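What We Really Keep: Storage Habits in Shared Student Apartments
Project report by Štěpánka Kubíček
20 September 2025

Why I picked this

When I moved into my place in Sesinberg last year I had two suitcases and a rice cooker. By August I couldn't close my closet. My roommate Drahomíra Slanina was in the same boat, and we kept arguing over whose stuff was taking up the hallway (hers, mostly - sorry, Drahomíra!). So when our class had to choose a topic on everyday life, I went with clutter. I wanted to know what students hang on to in small apartments, where they put it, and whether they ever touch it again.

How I did it

I asked 10 households in the Dadby buildings if they would let me go through one closet, one drawer and one shelf each. Everybody who lives there got the same short sheet, so I ended up with 22 filled-in sheets in all. For every item I wrote down what it was, where it was kept, and whether the owner remembered using it since the start of spring.

The counting took forever. I did the first two apartments on paper and then gave up and typed everything straight into a spreadsheet, and I wish I had started that way. I also had to make up rules as I went. A box of pens is one item. A pair of shoes is one item. A single shoe is also one item, and yes, I ran into that one more than once.

What I found

The full list came to 1,291 items. Out of those, 842 had been used since the start of spring, so there were 449 that had just sat there. I expected clothes to be the worst and they weren't even close. The big one was cables and chargers, followed by kitchen things that came from somebody's parents.

Drawers were the messiest but also the most used. People dig through them every day, so things keep moving. Closets were the opposite. Anything on the closet floor behind the coats might as well have been in another city.

Containers made a bigger difference than I thought they would. Things in cardboard boxes with the flaps folded shut hardly ever got used. Baskets did better, even ones with lids, and a couple of people told me it was because they liked having them out in the room where they could reach them. I have a soft spot for wicker myself, so I may have asked too many questions on this part.

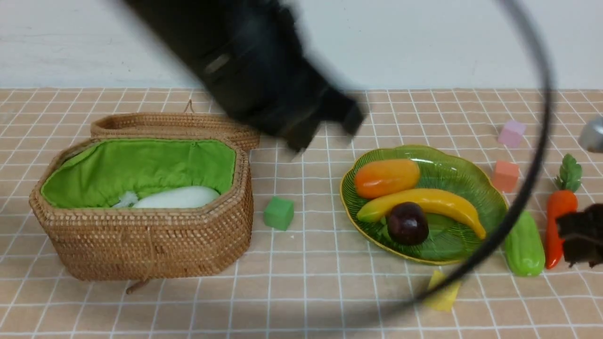 What people told me

The last question on the sheet was open: why do you keep the things you don't use? The most common answer was some version of "I might need it when I move." Next came gifts. One guy had three identical mugs from the same aunt and didn't want to hurt her feelings, even though she lives in Drerance and has never been to his apartment.

What I'd change

I only went once to each place, and people clearly cleaned up before I came over. I'd go twice next time, and not tell them which closet I was going to look at. I'd also ask how long they had lived there, which I left off the sheet completely and only noticed when I sat down to write this. My own closet wasn't part of the study. I've taken two bags to the donation bin so far, and Drahomíra has taken one.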